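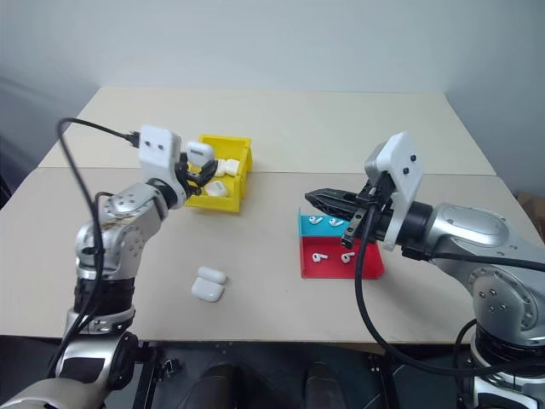 Home Reviews Kitchen Garden About Contact

Konside Folding Step Stool, three months in

I bought the Konside in May after years of climbing on a dining chair to reach the good platters, and I've had enough time with it now to say something useful. Short version: I like it a lot, I have one real gripe, and I'd buy it again at the sale price but maybe not at full.

So, the basics. It's a two-step folding stool, 20 inches high at the top step, and it's rated for 408 pounds, which is way more than I'll ever ask of it even carrying the turkey roaster. It folds down flat enough to slide between my fridge and the wall (with a bit of wiggling, my fridge isn't quite square to anything). My old one, a Morin, never folded past the width of a phone book and lived in the hallway, where every single person in this house kicked it at least once.

Setup was nothing. You pull it open, the top step drops, there's a click. The click matters to me! The Morin had a little bar you had to push down with your foot and I never fully trusted it. With this one I hear the click, I give it a shove anyway out of habit, and up I go.

The steps have a ribbed rubber mat on them and it grips fine in socks. Bare feet are less fun, the ribs are kind of sharp if you stand there a while, and I found that out repainting the top of the pantry in one long afternoon. Wear slippers. The mat also collects flour like you wouldn't believe, and a damp cloth just turns it to paste, so I go at it dry with an old toothbrush.

Now the gripe. The feet. They're four little plastic caps and one of them came off in the second week and rolled under the stove. Once it was gone the bare leg left a gray scuff on my vinyl floor that I'm still working on. I wrote to the company and they mailed me a set of four, no charge, but it took 26 days and in the meantime I was walking around with a furniture pad taped to a stool leg. When the new caps came I put a dab of glue in each one and they haven't budged.
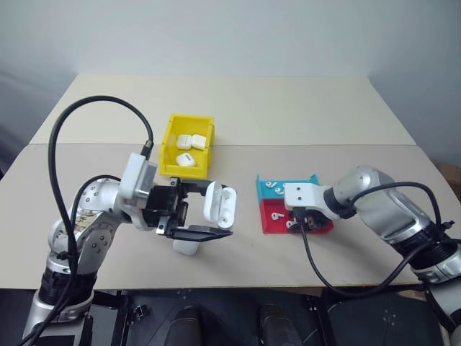 Mervin Turcotte wrote in to say the glue is a mistake: his caps wore through after a winter in the garage, and he had to cut the glued ones off with a utility knife. He uses a wrap of electrical tape inside the cap instead. I may switch when mine wear out, so thanks, Mervin.

A couple of people asked how it compares with the Pukivden, the taller one with the handrail. I borrowed my sister's for a weekend. The rail is lovely if your knees are bad, and I did feel steadier changing the hall bulb, but it's heavy and there's no way it's going beside the fridge. If you've got a closet for it, go ahead. I don't.

Color, by the way: mine is the "oat" and it shows every fingerprint. Get the dark green.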